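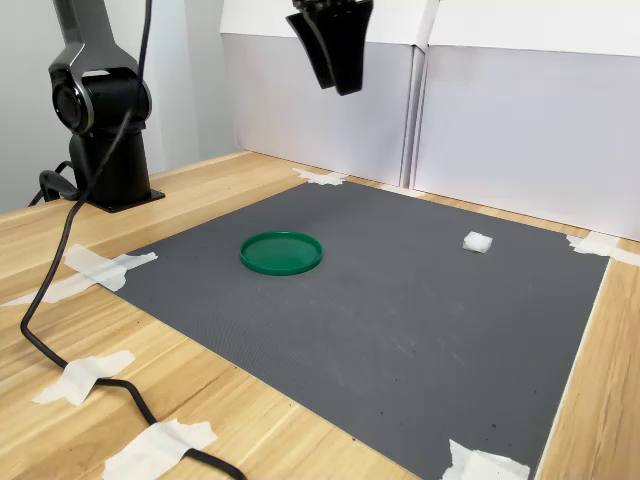 I put off buying a proper mat for my craft table for years, and I wish I'd done it sooner! A rubber one saves the wood underneath from glue, scratches and all the little dings you swear you didn't make. Mine is dark gray, so bits of lint and dust do show up as specks (more on that in a minute). The one thing it won't do by itself is stay put, so down go a few pieces of white masking tape at the corners and along the edge. Press each piece flat with your thumb. A crumpled one will hold for a while, but it collects fuzz like crazy.

Change the tape every 10 days or so if you use the table a lot. Leave it on all winter and you'll be scraping gum off in March, which I have done, with a butter knife, while muttering.

For cleaning, I shake the mat outside first, then wipe it with warm water and a drop of dish soap. Let it dry all the way before you tape it back down!

Oh, and save your plastic lids. A shallow one with a raised rim makes a great dish for beads or screws, and my friend Gwawr Ellis mixes her paint in them. I keep three in the drawer and toss them when they get too gunky to wash.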